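Tendstead rents storage lockers and small workrooms at two sites, Susik Street and Sarnia Road. These are the questions the front desk gets most.

## Can I get in after hours?

Yes. Your door code works from 5 a.m. to 11 p.m. at both sites. Outside those hours the alarm is on, and a call-out is charged to your account.

## How do I end my rental?

Give 30 days' notice in writing. Email is fine - a phone message is not. Rent is charged to the day you hand the unit back.

## What if I pay late?

There is a grace period of 7 days. After that the code is switched off until the balance is paid. If you know you'll be late, ask for Palesa Van Wyk in accounts.

## Can I share a workroom?

Yes, with one other named person. Both of you need to sign the agreement and show ID.
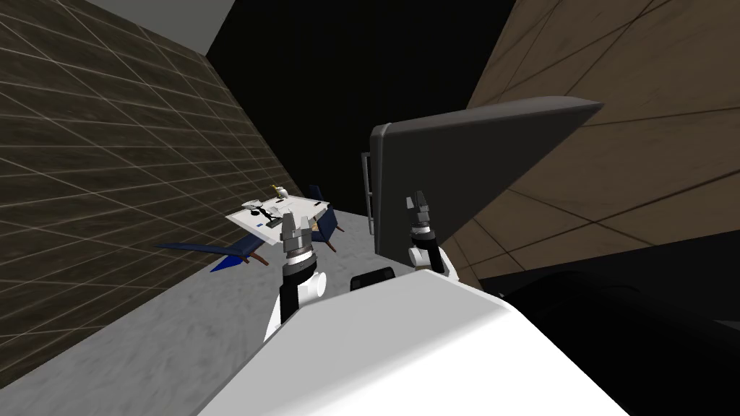
## Is there parking?

Susik Street has a loading bay with a one-hour limit. Sarnia Road has street parking only, and the curb by the gate must stay clear.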